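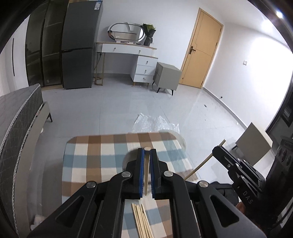 OVUNSIDE, 26 May 2026

Our little robotics co-op has a shopping list at last, and it doesn't have a robot on it! Members who came to the planning meeting last night voted to spend the first chunk of the Skadex budget on six pairs of hand-held grippers, plus the spare parts to keep them going, and to put off the big arm purchase until November at the earliest.

I went in expecting a long evening (I'd packed a sandwich). The two-arm station has been the dream since before I joined, and I figured people would fight for it. But the quote that came back from Horkutow, our supplier, had gone up again, and once you added the mounting table, the safety fencing and the electrical work in the back bay, there wasn't much left over for anybody to do anything with it.

Meifang Pan put the numbers together and walked us through them. Her plan holds the first round to $4,000 a pair, with charging gear and carrying cases included, and anything over that comes back to the members for another vote. She was pretty firm about that part.

"If we buy the arms first, we own two arms and no recordings," she told the room. "I want the recordings in hand before we sign for anything bolted to a floor."

For those who haven't followed Skadex, it's our household tasks project. People go into ordinary homes and do small table jobs with a gripper in each hand, and the recordings become training material for whatever arms we end up with. The plan calls for 163 hours of them by the time the arm question comes back around. That sounded like a lot to me until Meifang broke it down by household and by task, and now it only sounds like most of my summer.

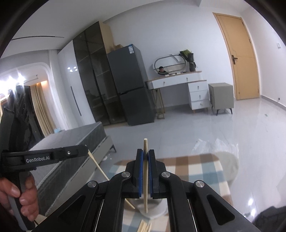
Spare parts got more airtime than the grippers did, and I think that was the right call. Last year we bought tools and figured we'd sort out the small stuff later, and later turned out to be a drawer full of things waiting on one screw. So this time the parts come out of the same pot, and pads are the first thing on the sheet. Chopsticks made the case for that one pretty well - you've got a skinny stick of wood standing nearly straight up, and the only thing on either side of it is a ribbed blue pad. Mark Anthony Pascual wants replacement pads in the cases from day one, and he also wants the pivots on any gripper we buy to be something we can service ourselves with a basic tool kit. I'd vote for that twice.

Mark Anthony also brought up a thing I hadn't thought about, which was travel. The homes on our list are spread all the way out past Suksawat, and the old plan had people driving back to the shop between visits to swap batteries and drop off files. He'd rather pay for extra batteries and storage up front and let crews stay out all day. The mileage line shrinks, the battery line grows, and we come out a little ahead on paper. I asked if the cases would fit in my hatchback with the seats up. He's checking!

Not everyone was thrilled. A few folks who have been waiting on the arms said, fairly enough, that November has a way of turning into spring around here. They asked for something in writing, and they got it. If the recordings are on schedule, the arm quote goes back out to bid automatically and doesn't need a fresh debate. Horkutow can bid again, but it'll have company this time.

There was also some back and forth about renting versus buying. Renting looked cheaper for the first couple of months and then didn't, and the rental terms wouldn't let us open the grippers up for repairs. That pretty much ended it.

The final count was 71 in favor, mailed-in votes included, which is the biggest yes I've seen on a money question since I started writing these up. (The parking lot resurfacing doesn't count, that was practically a riot.)

Next up is the actual ordering. Meifang is asking two more suppliers for written quotes on the grippers and the pads, and she'd like to see lead times on spares as well as on the main units. We got burned on that before. One sample pair will be tried out in the shop before the rest are paid for, and I've already put my name down for a turn with the chopsticks.

If you'd like to offer up your kitchen or bedroom or wherever you've got a low table and some floor space, there's a sign-up sheet by the front desk. The full budget sheet is pinned up next to it, and Meifang will take questions on it any evening the shop is open.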